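Wicker baskets on a white table, sort or scrap?
Home and Storage board, 34 replies, page 1

marshlane
Moved to Ullthorpe in November and the one thing I bought new was a white table, 2000 mm long. It goes against a light grey panelled wall and I like it bare, but things gather on it. I've ended up with two wicker baskets at the back. The dark one takes bottles and small boxes, the lighter shallow one takes fruit and veg shapes (artificial, for the look of it). My question is whether to keep the two or get one long one to replace them. Two looks bitty to me.
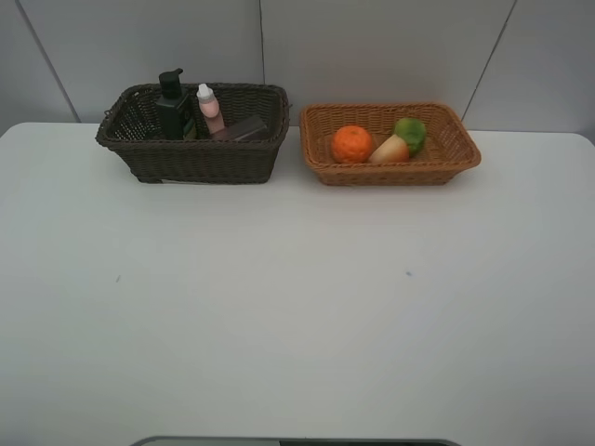
tinpot_rona
Keep two. One long basket turns into a trough and you'll be digging for whatever went in first. I had a Totuvby one for a year and it ended up in the shed with the plant pots.

marshlane
Fair point. I was looking at the Totuvby, as it happens. How long was yours?

tinpot_rona
Too long. I think they only do the one size, 260 deep, and mine hung over the front of the shelf.

Quillfeather
I'd disagree with Rona. One basket is less to lift when you wipe down. I wipe mine every evening and moving two of anything gets old. Also wicker sheds. If you must have it, get the close weave, the open sort drops bits on a white top and you see every one.

tinpot_rona
Mine has never shed. Cheap wicker sheds.

Quillfeather
Mine was from Policarpio and not cheap.

oldgate
Different colours is the problem, not the number. Dark and tan next to each other will always look like they came from two houses. Match them and you'd stop noticing. I wouldn't put bottles in an open weave either, as a leak goes straight through. Stand them on a saucer or line it.

marshlane
Hadn't thought of lining it. Would felt do?

oldgate
Felt soaks it up and then smells. Use an offcut of oilcloth, cut a bit small so it lies flat.

marshlane
Update after a weekend of trying things. I took a basket right down to nothing to see the bottom of the weave, and put the fruit straight on the table with a clear tumbler near it.

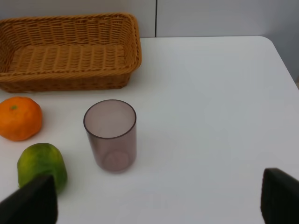
I prefer the fruit out, but it rolls if you knock the table, so it will have to go back in something. The baskets are staying for now. I've cut oilcloth for the bottles and I'll look for a second dark basket when I'm next in Clundville. If they only have tan I'll swap the dark one out.

Quillfeather
A plate would do for the fruit. Anything with a lip.

tinpot_rona
Or leave it in the basket where it was.

oldgate
Measure before you go to Clundville. The ones in the market are bigger than they look on the stall.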